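Getting a workbench back to bare wood (and keeping it that way)

I cleaned off my bench in January, all of it, right down to the wood, and I've been promising a write-up ever since. I do small repairs mostly. Chair rungs, lamp cords, drawers that stick, the odd picture frame for my sister-in-law. So this is for people with one table and one wall, not people with a barn.

First thing, take everything off. I know you want to clean around the vise and the coffee can of pencils, I wanted to as well, but you can't see what shape the top is in until it's clear. I put mine on an old bedsheet on the floor and it looked like a yard sale.

Dried glue comes next. White and yellow wood glue will soften if you lay a rag soaked in warm vinegar over it and go have lunch. After that a plastic putty knife takes most of it off. Don't use a metal one unless you round the corners with a file first, or you'll put a nice long scratch in the top (ask me how I know). Epoxy doesn't care about vinegar at all. For that I use a sharp card scraper and patience, and what won't come off I leave alone.

For oil spots I sprinkle on plain cornstarch, leave it overnight, brush it off and do it again. Two rounds got rid of nearly everything. One spot by the front edge is still there and I've decided it's mine.

Then sanding. I go with the grain, 100 grit, by hand, with a cork block. You can use a power sander, but on a softer top it's easy to dig a dish where you stand the most, and then your squares rock and you wonder why nothing comes out true. Vacuum, wipe with a barely damp cloth, let it dry till evening.

Finish is where people argue. Varnish looks great and glue pops right off it, but it's slick, and a small part skates all over the place when you push a chisel at it. I like a thin coat of oil, rubbed in and rubbed off again, and then a little paste wax only on the half where I do gluing. Spread the oily rags out flat outdoors to dry, please! Never wad them up in a trash can. They can heat up and catch fire by themselves.

Now the wall. Pegboard behind a bench is about the best money you can spend, and the pale or gray kind makes dark tools easier to find. The mistake I made for years was filling it up right away. Leave it alone for a while after you clean. Work a few weekends, and hang a tool only when you've had to go hunting for it. I ended up with 16 tools on the wall and the rest in drawers, and I haven't missed much.

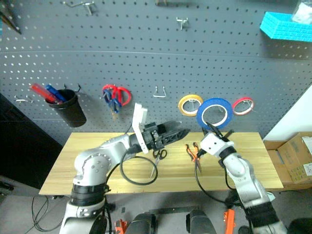

Mwanaisha Sang wrote in to say that her hooks kept coming out with the tool every single time, and that she finally put a dab of hot glue behind each one. It holds, she says, and it peels off when she wants to move something. I tried it and she's right, though I'd skip it in an unheated garage. Mine let go on the first really cold night and I found the tin snips on the floor.

If you're putting pegboard up new, it needs a gap behind it or the hooks won't go in. Furring strips work fine, screwed into the studs. If you're using two panels, put a strip behind the seam so both edges have something to sit on, otherwise one of them will bow out over the summer and it'll bug you forever.

A few smaller things, in no order:

Keep the back 7 inches of the top free. Stuff that gets shoved against the wall is stuff you won't see again till next year.

Paint the handles of the tools you lend out. I used leftover porch paint, a horrible orange, and they do come home now.

A scrap of carpet is better than a towel under anything with a finish on it. Shake it out first - one bit of grit and you've sanded somebody's dresser.

Brush the bench off before supper on Sunday even if you didn't do much. It takes me up to 2 minutes, and Monday me is always grateful.

Felista Mosoti asked about getting candle wax out of a wood top. Ice pack on it till it's brittle, then the plastic knife, then brown paper and a warm iron (no steam) for what's left. Keep moving to a clean piece of paper or you'll iron it right back in.

Next month I'm doing drawer runners, so send me your sticky ones.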